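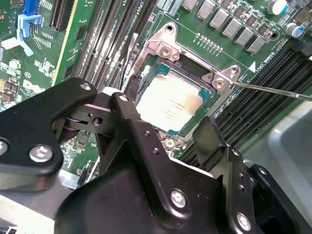
When our little family history group in Grilitthorpe started putting the parish registers online, we thought it would take a winter. That was eight years ago, and I'm happy (and a bit worn out) to tell you that the Ladefoged collection is finally open for searching!

For those of you who joined us more recently, the Ladefoged papers are the letters, account books and christening notices that came to us in seed boxes from the old store on the Lisska road. They cover four generations of people buying flour, complaining about the flour, and writing home to say that the flour was better there. There are 671 letters in all, and every one of them has now been typed up and checked against the original by a second reader. I did a good many of the account books myself, at the kitchen table, with a magnifying glass and far too much coffee, and I still can't tell that man's sevens from his ones.

A few things to know before you dive in. The search page works on last names first, so if you only have a first name, try adding a place. Spelling was a loose business back then, and you'll find the same family written down four different ways on one page, so please do try every version you can think of, including the silly ones. If you come across something we've misread, there's a correction form under each letter. We look at those every couple of weeks and we're always glad to get them, even the stern ones.

The old index cards aren't going anywhere, by the way. They'll stay in the long drawers by the window for anyone who likes to flip through them, and I'm one of those people, so you may have to wait your turn.

Next up are the Kukico Creamery ledgers, with roughly 2000 pages of milk deliveries and some lovely gossip in the margins. We'd like to begin in April. If you can read old handwriting, or would like to learn, leave your name at the front desk and we'll pair you up with somebody patient.

Comments (2)

flatlandgenie
Found my great-grandmother on my third try, under a spelling I'd never have guessed. She owed the store for two pairs of boots. Thank you all so much!

oldmillroad
Will the creamery ledgers include the hired hands, or just the farms that sold milk? My grandfather drove one of the wagons.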